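The Counter Diaries, July 11, 2021

Hello again, friends, and thank you for all the notes about the rhubarb issue. I read every one, even the long angry one about crumble topping (you made some good points and I still disagree).

So this month I want to talk about kitchen counters. I've been putting it off because I know how people get about counters. My sister-in-law and I once spent most of a drive home from the lake arguing over butcher block and neither of us has fully let it go. But we finally moved into the house on Femley Street in January, and I have now cooked in that kitchen for long enough to have opinions, so out they come!

When we bought the place it had tile counters. Little square tiles in a sort of mustard, with grout lines wide enough to lose a lentil in. I tried to love them. I scrubbed the grout with baking soda, then with the stuff in the blue bottle, and then I rolled out a pie crust on it and got a crust with a grid pressed into the bottom. That was the end of the tile as far as I was concerned.

Then came the shopping. If you've never priced counters, sit down first. I went to Voren, the big stone yard out past the fairgrounds, and walked up and down the rows of slabs until my feet hurt. They're all standing on edge like giant slices of toast, and you're supposed to imagine one lying flat under your coffee maker. I couldn't do it. Everything looked wonderful standing up in that light, and I went home with 5 little sample squares in my purse and a sore shoulder.

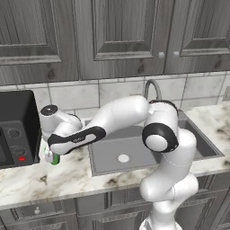
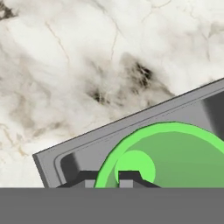 The samples lived on our dining table for weeks, and I did terrible things to them. Lemon juice, beet juice, red wine, a hot spoon, a blob of mustard left overnight. Marble was my favorite to look at and the first to get into trouble, with a dull ring from the lemon that I could feel with my fingernail. And still I kept going back to it. I like the creamy kind with soft gray clouds in it and those thin tan and brown veins that wander off wherever they please, and I like a dark smoky patch in the middle of all that pale stone even more. My husband says a patch like that would have him reaching for the sponge every morning for the rest of his life. I say it would hide the coffee.

We did not get marble, in the end. I know, I know. The quote came in a good bit over what we'd set aside, and we still had a roof to think about. What we got is a plain gray quartz from Grollitari, the family shop over by the bus station, and they were lovely to deal with. They came out to measure 2 times and called me back when they said they would, which I have learned not to take for granted this year. The edge is just a simple rounded one. I'd been told to get something fancier and I'm glad I saved the money, because all the fancy edges I looked at had a little groove that would have filled up with flour by the weekend.

My one splurge was a single piece of real marble for pastry. It's a remnant, a leftover bit from somebody else's bathroom, and it cost me 98 dollars with the edges smoothed. It sits at the end of the counter next to the bread box and weighs as much as a toddler. Oh, it is nice for butter doughs! I used it for the jam turnovers in the spring issue and the dough stayed cool right through the folding. It has a couple of etched spots on it already, one from a lime and one I can't explain, and I find I don't mind them at all.

If you're shopping right now, do ask about remnants. Most yards keep a rack out back and they don't always mention it. Bring your measurements on paper and a helper with a strong back. And take the samples home and be mean to them. Whatever you're worried about spilling, spill it, and leave it there until morning.

A few of you asked what I clean the quartz with. Dish soap and warm water, and an old flannel pillowcase cut into squares. I tried the Yusof stone spray that everybody at the hardware store was carrying on about and it left streaks on mine, though my neighbor swears by it, so your mileage may vary.

Next month is pickles. I have 3 crocks going in the laundry room and the whole back hall smells of dill. Send me your brine recipes, especially if they're sweet, and please write the amounts down this time!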